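## Unit 4: Recording demonstrations on a two-arm cell

Course notes, K. Tindall. Read before the March lab.

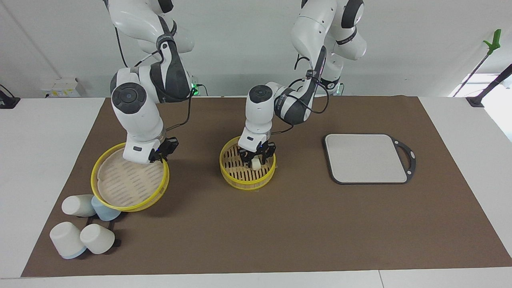
*Fig. 4.1. Two-arm task with steamers: left gripper at the bun, right gripper at the rim of the large steamer.*

### 4.1 Two ways to demonstrate

In **hand guiding**, the operator holds the arm and moves it through the task while the controller compensates for gravity. Joint angles are read directly. The operator's hands and forearms end up in the camera view, and guiding two arms at once usually takes two people.

In **remote control**, the operator moves a leader device and the arms follow. The view stays clear and one person can run both arms. Contact force is felt poorly or not at all, so grips on soft items tend to be too tight in early sessions.

Lab groups Hedov and Orkness use hand guiding. Sokol and Hornitz use remote control.

### 4.2 What is recorded

Each time step stores:

- joint positions, both arms
- gripper opening, both arms
- camera image
- time stamp

Images are stored at 30 frames per second. Joint data is sampled at 1000 Hz and reduced to the image rate afterward. Keep the raw joint log; it is needed for Exercise 4.

### 4.3 Left and right

Arms are named from the robot's side. With the camera facing the robot, as in Fig. 4.1, the right arm appears on the left of the picture. Swapped labels are the most common fault in submitted logs.

### 4.4 Grasping a soft item

1. Lower the open gripper with one finger on each side of the bun.
2. Stop above the slats. A fingertip caught in a gap will load the wrist.
3. Close slowly until the bun moves with the fingers.
4. Lift straight up, then travel.

Check cable slack at the wrist before any large rotation.

### 4.5 Episodes to submit

Each group submits 9 episodes. One may contain a failed grasp followed by a recovery; mark it `recovery` in the log. The other 8 must be clean. Trim idle time at the start, but leave the final pose in.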